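Week 5 notes: learning from demonstrations, and why our first policy was so bad

I promised I'd write up what I rushed through on Monday, so this is the long version of the last half hour. Bring it to lab.

1. The setup

Our task is "cylinder in mug." The arm picks up the little purple cylinder from the mat and drops it in the green mug. A person does it by teleoperation, we record the joint angles and the camera view, and then we train a network to copy what the person did. That's behavior cloning, and it's just supervised learning with a robot on the end of it.

Jummai Akande and Ifeanyi Dauda drove the arm for our first set, 90 demonstrations in all. The policy we trained on it reached for the cylinder nicely and then fell apart as soon as it was a finger's width off. Remember the drift picture I drew on the board? Small error, unfamiliar view, bigger error, and off it goes! 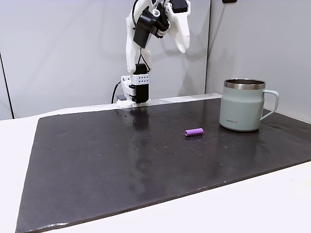 2. Chunking

The fix we tried first was action chunking. Instead of asking the network for one action per time step, we ask for the next 16 and run them all before looking again. Fewer decisions means fewer chances to drift. It also smooths over the little pauses people make when they're thinking (Ifeanyi pauses a lot, sorry Ifeanyi).

The catch is that the arm is blind to changes while it plays out a chunk. If the cylinder rolls, too bad. Try a few chunk lengths in lab and write down where it starts to hurt.

3. More data, or better data?

We then went up to 300 demonstrations. The big jump came from where the new ones started. Maricica Bratu moved the cylinder to a new spot every time and began some runs from a bad arm pose on purpose, so the network got to see recoveries - that was the part missing from set one.

For next time: read the chunking section in the Wekitz handout, and train one model on each set with everything else kept the same. Stop both at 3000 steps so we can compare them. Email me if the loader complains about the joint order, I know about that one.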